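From: Benvinda Baretto-list
Subject: Re: [Brisley-swap] Watering seedlings from below
Date: 2018-02-18

Anwara Miah wrote:
> Mine keep flopping over at the base, a whole tray of Teixeira
> tomatoes gone. Am I drowning them? I water from the top every
> morning.

Oh Anwara, I lost a whole tray that way last winter and sulked for days! Every morning is too much, I think. I set the pots in a pan with an inch of water, leave them for 90 minutes or so (I forget, I go feed the dog), then tip out what's left. After that they get nothing until the pots feel light when I pick them up.

I also run a little fan on low – my sister's idea, and a good one. The Norance peppers went in 2 weeks ago under the same setup and they're standing up fine so far.

For scooping water I just use any old plastic cup, like so: 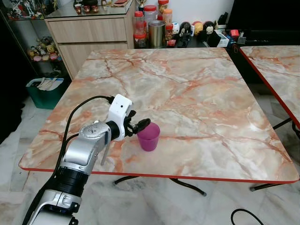

Magenta cup, pink-and-white marbled table.

Does anybody have spare Banau basil seed? I'd trade peppers for it, or marigolds, I have way too many marigolds.

Benvinda Barreto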